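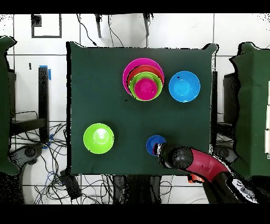
Fenard Nesting Bowls, Set of 4

Item 521. Sold by Lollula.

We read a lot of supplier copy, and bowl copy is some of the worst. The Fenard sheet promised a set that would "transform your kitchen." It's a set of plastic bowls. They hold things and they go inside each other when you're done.

What we can say after using them at the shop since May: the rims are easy to grip, the small one is good for eggs, and the big one takes a full bag of salad. The colors have held up so far. Fenard calls them fade-proof, and we'd like a few more summers before we repeat that.

Microwave: the maker says yes. We say use a plate. Tomato sauce stains the lighter colors, whatever the label tells you.

Dishwasher: top rack only.

Lids: none. Beller makes lids advertised as universal. We tried them and they fit two of the bowls, badly. Returns on those lids are the reason we stopped carrying them.

Compared with the Cherkaoui set: the Cherkaoui bowls are heavier and have a pour spout. They also cost nearly twice as much, and the spout drips.

Colors vary by batch and we can't pick them for you. Returns accepted within 70 days, unused. Limit 3 sets per order.

Page checked by Driss Metwally, 29 Oct 2018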